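Community Help > Home & Garden > Kitchens > Countertops

Rings on sealed stone, and a landlord who counts them

Yurani Flores
May 9, 2019

I rent the upstairs half of a house in Staltulbridge. The kitchen has a brown stone counter, very veiny, that my landlord loves more than his car. My deposit is $500, and the lease has a whole paragraph on "surface marks." I now have one surface mark. It's a dull ring, the size of a mug, where I left half a lemon under a glass overnight. I've tried dish soap, baking soda paste and turning the lights down. Is it a stain or did I eat the stone? And can I fix it before the December walkthrough without making it worse?

pokness_pete

Vinegar. Works on everything. My mother swore by it.

Emese Bognár

Please do not put vinegar on it. If the stone is marble or limestone, vinegar will give the lemon ring a big brother.

What you have sounds like an etch. A stain is darker than the stone and sits in it. An etch is paler or duller, and you mostly see it when you get your head down level with the counter like a golfer. Acid did that, and no cleaner will lift it, so stop scrubbing.

Put a few drops of water somewhere out of sight and leave them ten minutes. If the stone goes dark, it needs sealing too. Then get a tin of marble polishing powder, a damp cloth, and try a patch behind the toaster first. Small circles, a couple of minutes, wipe, look, repeat. It works on polished stone. On a honed finish you'll get a shiny spot, and then you have two things to explain to your landlord.

If it's granite, lemon shouldn't have done much, and you may only have damaged the sealer. A pro in my area wanted $200 to come out and look, so I learned to do it myself.

Busy brown patterns forgive a lot, by the way. Mine was plain white and I could see the ring from the hallway.
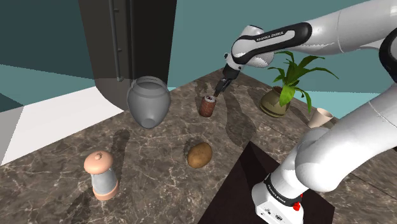

Brown marbled counter with pale veins.

Buy coasters. I say this as someone who owns eleven and uses none.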